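Features > People > Conversations

Search this site Enter keyword Go

The Water Taster of Broltville

Oratile Gumede has put the kettle on twice before we get properly settled, and both times she has apologized for the tea, which is perfectly good. "It's the water," she says. "You'd taste it if you'd had my job." She spent much of her working life testing wells in the hill country above Broltville, and she has kept the habit of holding every first sip in her mouth a moment longer than the rest of us do.

She grew up in Sketgate, the youngest in a house where the well was the center of everything. Her grandmother drew from it every morning and had opinions about it the way other people have opinions about the weather. "She'd say it was sulking. She meant it had iron in it, but sulking was the word, and I still think it's a better word."

There were over 800 private wells in the district when Oratile started, and no one had a full list of them. Her first boss, Lorenz Haslinger, handed her a county map, a crate of bottles and the keys to a truck whose passenger door was tied shut with rope. "Lorenz told me to knock, take my hat off, and never refuse pie. I gained a good deal of weight that first October, I can tell you."

The bottles came back to a small lab behind the county offices, and she speaks of the place fondly, though she was always happier out on the road.
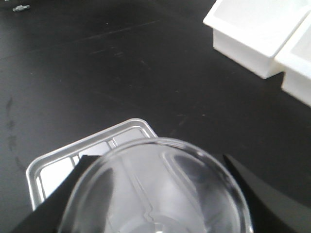

A black lab benchtop, scuffed and scratched.

What she loved was the talking. People would walk her out to the wellhead and, somewhere between the back porch and the pump, tell her things they hadn't told their own families — who had dug it, who had fallen in, which brother had stopped speaking to which over the cost of the new casing. She learned to leave an hour for every visit and then she learned to leave two. "You can't hurry a person toward bad news about their water. It's their home you're talking about. I'd sit down first, always, and I'd have the number written on a card so they could keep it."

The hardest stretch was the dry summer at Mahama, the old farming settlement out past the ridge, where nitrate turned up in well after well. Oratile drove out there at six in the morning for weeks. Gorazd Kos, who farmed 300 acres there and was known for running off salesmen, met her at his gate with his arms folded.

"He said, 'You're going to tell me it's my fault.' And I said, 'Mr. Kos, I'm going to tell you what's in the bottle, and then I'm going to ask you for a glass of something else.' Well, he laughed, thank goodness. He ended up driving me around to all his neighbors."

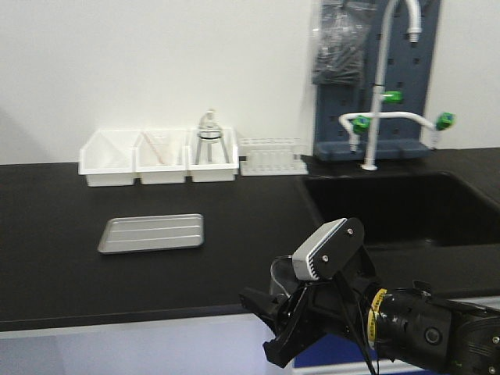
She still gets letters from Mahama, and she keeps them in a cookie tin that she brings out to show me, along with a photograph of the Kos grandchildren and a recipe for plum dumplings that she has never once managed to get right. Nine families went in together on a shared deep well after that summer, and she was invited to the first pouring. "Everybody stood around with paper cups, looking at me. So I tasted it, and I made them wait. Oh, I made them wait!"

These days she walks down to the Arnau spring most mornings with her neighbor Carola Fröhlich, carrying a jug each, and the two of them argue all the way home about whether it was colder last year. I ask whether she misses the work, and she looks out at the yard for a while before answering.

"I miss the porches," she says. Then she gets up to see about the kettle again.

Page last updated in October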